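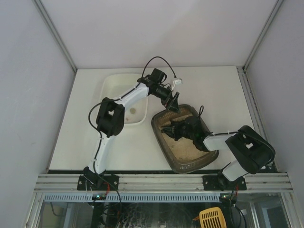

## 3.2 Collecting the demonstrations

It is often said that a policy is only as good as its demonstrations. We think this is true, and we also think it is used to excuse a good deal of careless collecting. Before reporting any success rates we therefore set out how the examples for the litter task were gathered, and where we doubt them.

Two operators, Lina Zein and Dougal Lamont, recorded 2,000 episodes on the Orna cell. Both arms are bolted to one rail and share a flat white floor panel, on which we place a tray of granular litter and a shallow white basin (Figure 3). Each operator drove both arms at once. Zein had used the Skekow teleoperation software before; Lamont had not, and his first 100 episodes are slower and full of small corrections. We kept them. Removing them would have given us a smoother set and a poorer idea of what a new operator produces.

**Figure 3.** The two-arm cell used for collection, with the litter tray and the basin on the floor panel.

The usual claim is that more episodes bring more variety. We are not convinced. The operators were told to move the tray between episodes, but when Jintana Boonchu went back through the logs she found 40 starting positions that came up again and again – people have habits, even when asked to be random. Two episodes that differ only in how the grains happen to lie may teach the model very little, yet both are added to the total that gets quoted in the abstract.

Labelling is a second worry. An episode was marked a success if the operator said so. Elspeth McIver relabelled a subset from video without seeing the first labels, and most of her disagreements concerned litter spilt on the panel, which our written instructions never mentioned. The Halliday set, which we compare against in Section 5, uses the same kind of self-report and gives no second opinion at all.

We have left the original labels in place for training and use McIver's only for evaluation. Readers who distrust either choice can repeat the comparison with the labels swapped – the files for both are in the release.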